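Notes for the Trollville word lists, updated in September after I finally sat down and merged the two old folders.

## What you get

I've been making up place names for my tabletop game for years, and the good ones kept getting lost in notebooks. So now they live in plain text files, one name per line, and you can grab whatever you like!

- `towns.txt` - 261 names, from Trollville (the first one, and still my favorite) to Fillora
- `rivers.txt` - 145 names, mostly short ones
- `taverns.txt` - 105 names, a bit silly, sorry

Everything is lowercase except the first letter. I took out the accents because my old printer script choked on them, and I haven't gotten around to putting them back.

## How I picked them

I say every name out loud a couple of times. If I stumble, it goes. Eren made it in as a river and then my players kept mixing it up with a town called Erin, so the town got cut (it may still be in an older copy, if you have one).

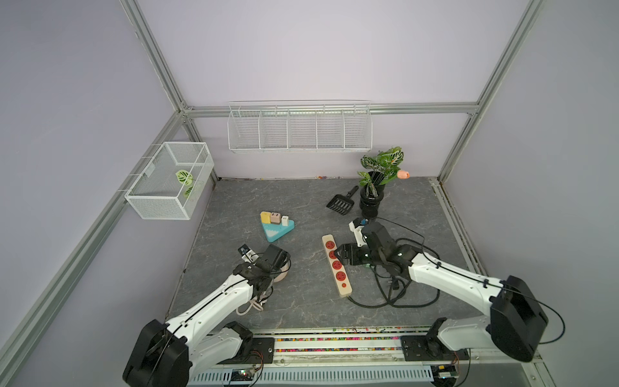
The tavern list was put together differently. Most of those came out of late-night sessions where somebody needed a place to sleep and I had nothing ready, which is how we ended up with The Jester and also The Other Jester across the street. I kept both.

## Using the files

Pick a random line and go:

```
shuf -n 1 towns.txt
```

On a Mac you may have to install `shuf` first. I usually pull five or six and let the table vote.

## Known problems

- A few rivers sound way too much like cough medicine.
- Version 2 changed the spelling of some towns, so old maps won't match. I'm leaving it that way.
- There are no mountains yet! I've started a list but it's mostly things ending in "horn".

## License

Do what you want with them. Credit is nice but I won't chase you for it. If you add names, send them over in the same format, with no blank lines at the end please.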